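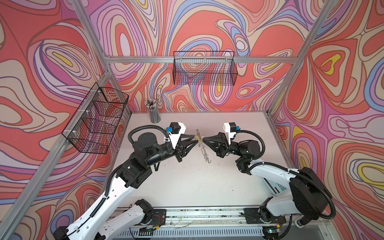 Pak-hei Lo told me in week two that a survey about sleep would be boring because everybody already knows students don't get enough of it. Fair call, and I nearly swapped topics on the spot! But what I wanted to find out was a bit narrower: does the bus you catch change how much you sleep? I live out at Kesside, at the far end of the line, and I've been grumbling about the 6:40 since January, so yes, I came into this with an opinion.

What I did

I put together a short form (five questions, because I never finish long ones myself) and sent it to first and second years through the course pages. I asked which suburb people travel from, when they get up on a class day, when they turn the light out the night before, how they get to campus, and whether they nap. 343 people filled it in. I'd been hoping for a hundred, so I was pretty chuffed, and then I had to clean it all up, which took most of a weekend. People write bedtimes in every way you can think of. "Late" is not a time. Neither is "after the footy".

Yi-chun Tseng helped me sort the answers by suburb and talked me out of a pie chart with fourteen slices. We ended up with three groups: people who walk or ride, people on the Barnard line, and people on the Kesside line. Anyone who drives went in a separate pile that I haven't used here. There were 110 people in the Kesside group, so it's not just me and my neighbours.

What came out

The Kesside group gets up earliest, no surprises there. What I didn't expect was bedtime. I thought we'd all be going to bed earlier to make up for it, and we don't. Our lights go out at much the same time as the walkers' do, so the whole early start comes straight off our sleep. The Barnard people sit in the middle on getting up but nap more than anyone (mostly on the bus, going by the comments box).

I also read a chapter by Chuang on commuting and tiredness, which had 1,902 people in it and makes my survey look tiny. It was about office workers though, and they don't have a two-hour gap between lectures to fall asleep in the library.

Problems

The form went out in a week when two assignments were due, so bedtimes may be later than usual. I also forgot to ask about part-time jobs!! Pak-hei works nights at a servo and pointed this out about a minute after I'd closed the form. If you finish a shift at eleven it hardly matters which bus you catch in the morning. I can't fix that now, and it could easily be behind some of the late bedtimes on my line.

If I do it again

I'd add the job question and get people to keep a sleep diary for a week so they aren't guessing from memory. I'd also like to ask the same people again after the timetable changes, if it ever does. The cleaned-up spreadsheet is in the shared folder with names taken off, and the colours in the third column are Yi-chun's, so ask her what the orange means.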